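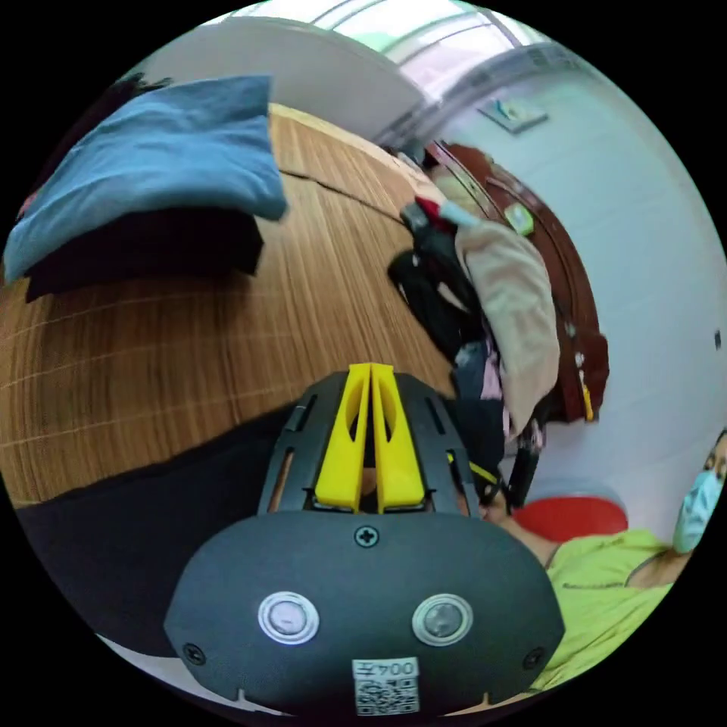 Dec 11, 2022

Up before seven and at the desk with tea by half past. Frost on the inside of the landing window again. I had meant to write a proper post this morning and instead spent the whole of it on the archive, so I am putting down where I have got to while I remember.

The position is as follows. Trituvier, where the blog has lived since I started it, closes to new posts at the end of the year and goes off altogether in February. I had the email in the autumn and did nothing. Then I had a second one, with a button in it that said Export Your Memories, and I did nothing about that either, mostly out of dislike for the button. Last night I pressed it. It gave me one large file that opened as a wall of code with my sentences buried in it, and a folder of photographs with their names changed to strings of letters.

There are 300 posts. I hadn't known that. I would have guessed at fewer, and I would have guessed that more of them were any good. There are also 71 drafts, which I had forgotten the site kept. Some are only a title. One is called "Gutters" and has nothing under it at all. Another is four long paragraphs on why I had stopped reading newspapers, ending in the middle of a line, and I can't remember whether I was called away or just ran out of temper. I went back to reading newspapers the same year.

I read for two hours without moving anything. This is the trouble with the job. You open a post to check that the paragraphs have come through and you find yourself standing at the bus stop in Wultlow in the rain, cross with someone over a library fine. The early ones are shorter than I remembered and have more exclamation marks. I wrote then as if I were leaving notes for a neighbour. At some point, I think in the third year, I began to write as if I might be marked on it, and the posts get longer and I like them less. There is a stretch of nearly a year when every one starts with an apology for not having posted. I deleted the apologies from five or six of those and then put them back. If it is to be an archive it had better be the thing as it was.

Stopped at ten for toast. Wrote two cards and found the stamps.

The question I keep going round is what to do with it all now it is on my own machine. I have three choices as far as I can see. I can put the lot up again somewhere else. I can start fresh somewhere else with nothing behind me. Or I can stop, keep the file, and go on with this diary by hand as I did before there was any such thing as a blog.

I have opened an account with Lindano, which costs a small amount a month and looks plain enough. The import tool took the file without complaint and then lost every line break, so each post was a single block. I tried it again with a different setting and got the line breaks but lost the italics. I use italics for book titles, so all the book titles now sit in the sentence looking like ordinary words, and some of them make very odd sentences. I can live with going through and fixing those. What I can't yet see is how to keep the dates. It has given every post yesterday's date, which makes it look as though I sat down and wrote nine years in an evening.

I wrote to their help address about the dates and had an automatic reply saying they aim to answer within two working days.

Walked down to the post office after that and came back by the river path. Very slippery by the footbridge. The heron was in its usual place. I thought about the comments on the way back, and I have been thinking about them since.

The comments don't come with the export. It says so, in small type, under the button. The posts come and the pictures come, but anything anybody else wrote underneath is not counted as mine and stays behind to be wiped in February. I can see the reasoning. All the same there are conversations under some of those posts that are better than the posts. The one on my mother's recipe for pickled cabbage has 63 comments, and the recipe itself was wrong (I had left out the sugar) and was put right further down by a stranger. Without the comments it is only a bad recipe.

So this afternoon I started copying them out, one post at a time, into a plain document. Select, copy, paste, tidy up. It is slow but not unpleasant. I had the radio on low. I had put up a short notice earlier in the week to say the site was going and that I was undecided about what came next, and when I went in to start on the comments there were some new ones under that.
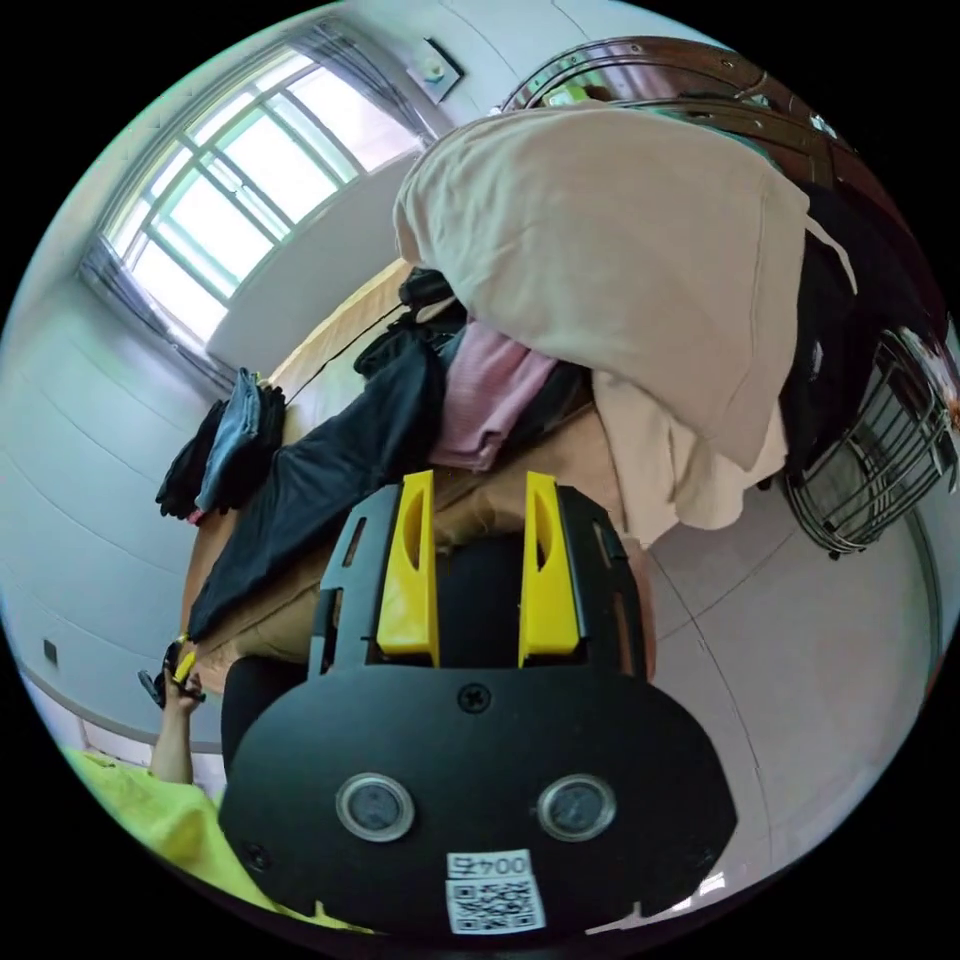

Why move the old ones at all, a reader asked, if hardly anyone goes back further than the last three or four; better to take the dozen you are proud of and let the rest go, the way you would with a wardrobe. The same reader went on to say that they had been coming to the blog since the allotment posts and had never once looked at the archive, and that they would follow me to the new address whatever I brought along.

I was pleased by the last part and put out by the first, and it took me a while over the potatoes to work out why. I suppose I had always pictured someone arriving and starting at the beginning. I do that with other people's blogs when I find one I like. I go right back to the first post and read forward over a week or so, and by the time I reach the present I feel I have been told something in confidence. It hadn't crossed my mind that this was unusual. But the numbers page on Trituvier bears the reader out. Most of the old posts have not been opened in years. The pickled cabbage has, and so, for no reason I can find, has a post on descaling a kettle.

I wrote back to say thank you and that I would think it over. I have thought it over and I don't believe I can choose the dozen. I tried. I made a list on the back of an envelope and got to nine quickly, then all the rest seemed to be level with one another. The ones I am proud of are not the ones people wrote in about. The two posts I worked hardest on, the long one on my father's tools and the one on learning to swim as an adult, had one comment between them, and that was trying to sell roof tiles. The ones people liked were knocked off in twenty minutes before supper. If I pick the first sort I shall be pleasing myself, and if I pick the second I shall be putting up a page about kettles.

There is also paper. I had a leaflet some time ago from Garrido, the printers on the ring road, who will make up a single copy of anything in a stiff cover if you send it to them laid out properly. I found the leaflet in the dresser drawer. It would be two volumes at least, even without pictures, and dearer than I would normally spend on myself. On the other hand it doesn't need a password, and it won't send me an email in ten years' time to say it is closing. I could put the comments in as well, set smaller, underneath each post where they belong. I am not sure about the rights and wrongs of printing what other people wrote, even for one copy that stays on my own shelf. I think it is probably all right. I would take the surnames off.

Rang off work on it at six. Eyes sore. Supper was the potatoes and the end of the ham.

What I have done, for the record:

Export saved on the computer and again on the memory stick, and the stick is in the blue tin with the passport.

Comments copied for the first two years and part of the third. The pickled cabbage done complete, all of it checked.

Drafts looked at but not touched. I might finish the one about the newspapers, from the other side.

Lindano account open, nothing visible to anyone yet. Must remember the free period runs out and they will start charging whether I have decided or not.

Garrido leaflet on the mantelpiece. Ring and ask how they want the pages set out and whether the price on the leaflet still holds.

Still to do: put the new address on the old blog, if there is to be a new address, well before the end of the month, so that anyone who only looks in now and then has a chance of seeing it. After the closing date I shan't be able to add anything, only watch it sit there. I ought to write the last post too. I have tried the opening three times in my head and each time it came out as an apology for not having posted.

It has turned much colder this evening. I have put the old blanket along the bottom of the back door and left the cupboard under the sink open for the pipes. More comments tomorrow if my wrist allows, starting with the ones under the allotment posts.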